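Category: Workshop Notes / Fermentation Bench

Last updated: May

Sourdough rye, starter comparison, second round

Picking up from the April pages. Two starters on the bench: the Vornley (the old one, rye from day one) and the Skistholm (wheat starter converted to rye over the winter by Meron). Question is the same as before. Does the converted starter raise a 100 percent rye dough as well as the old one, and does it taste different enough for anyone to care?

Flour is Tsolakis medium rye, new sack. Opened it this morning. It feels a bit coarser between the fingers than the last sack and it took up more water in the feed, so I don't want to compare final heights with the April loaves. Compare within this round only. Ladan has kept a jar of the old flour if we want to check this later.

Feed

Both starters fed at 6 p.m. and again at 7 the next morning, one part starter to five flour and five water. Water from the filter tap, let stand. Same style of jar for both. Rubber band at the level right after stirring.

Vornley was domed by 11 a.m. and just starting to crack on top. Skistholm was slower. It had a flat top with small holes and smelled more like yogurt than vinegar. I waited until 12:30 to use it. Tadhg thinks we should use both at the same clock time and let the slow one be slow. I think they should both be used at peak, otherwise we are testing patience and not starters. We did it my way this round and will do it his way next round.

Dough

Total dough 2,000 grams per starter, split between two tins. Recipe is unchanged from April except for the water, which I raised until the paste dropped off the paddle the way it should. Wrote the amount on the tin labels and then Gholamreza washed the tins. From memory it was 15 grams extra per tin, but treat that as a guess. Labels go on the shelf card from now on.

Salt went in with the last of the flour. No sweetener, no seeds. Mitra wanted caraway in one tin and I said no, since we'd never taste the difference through it. She can have caraway when this is finished.

Mixed on low for six minutes, scraped down twice. Rye paste sticks to everything, so wet hands and a wet scraper. The plastic scraper with the notch leaves a ridge down the side of the tin and the loaf keeps that ridge all the way through the bake. Use the metal one.

Proof

Proofing box set to 28 C. The readout was steady but the tin nearest the fan felt warmer to the hand, so I swapped positions halfway. Should put a probe in there before the next round and get actual numbers.

Vornley tins: pinholes across the top at 1 hour 50. Into the oven right then.

Skistholm tins: pinholes at 2 hours 35, fewer of them and larger. I let one of the two go another ten minutes to see if it would catch up in height. It gained almost nothing and the top started to look tired, so next time don't wait.

Bake

Oven hot for the first fifteen minutes with steam, then turned down and finished dry. The bottom element cycles harder than it used to and both batches came out darker underneath than on top. Tadhg has a spare thermometer at the Tekville place and will bring it over. If the oven is reading low then every bake since winter is off by the same amount. That would be annoying but would not change the comparison.

All four loaves out of the tins, wrapped in cloth, left alone for a full day. Did not cut any of them warm. (Somebody did this in April and we had gum on the knife and no useful crumb to look at.)

Bench layout

Moved the tins this time so the wet work is all on the sink side. It is better. The old way meant carrying a dripping scraper past the flour every time. I'd still like the scale farther from the sink. Mitra is sorting out a shelf for it.

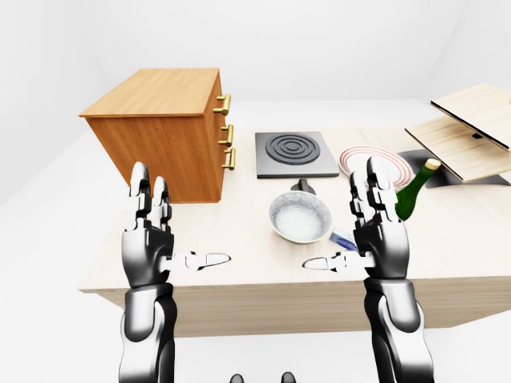

Tasting, day two

Cut at 44 hours after baking. Ladan, Meron, Mitra and I tasted, Tadhg was out. Slices plain first, then with butter.

Vornley: sharper, more vinegar at the back, crumb even and a little tight. Crust chewy. Ladan liked this one best with butter and found it too sour without.

Skistholm: milder and a little sweet, with a grain taste that comes through more. Crumb slightly wet in the lower third of the tin that went the extra ten minutes. The other tin was fine. Meron preferred it, but it is her starter. Mitra preferred it too.

I could not pick a favorite. For a plain table loaf I'd take the Skistholm, for anything with fish or strong cheese the Vornley.

To do before round three

- Probe in the proofing box, both shelves
- Check oven with Tadhg's thermometer
- Feed both starters on the same clock and use at the same clock time (Tadhg's way)
- Write the water amount down somewhere that doesn't get washed
- Try the Skistholm on three feeds instead of 2 and see if it speeds up
- Ask Tsolakis whether the milling changed
- Dry some of the Vornley on parchment as a backup, we only have the one jar

Gholamreza is taking the leftover loaf ends for crumbs.

Contact the bench | © Vornley Bread Workshop | Back to top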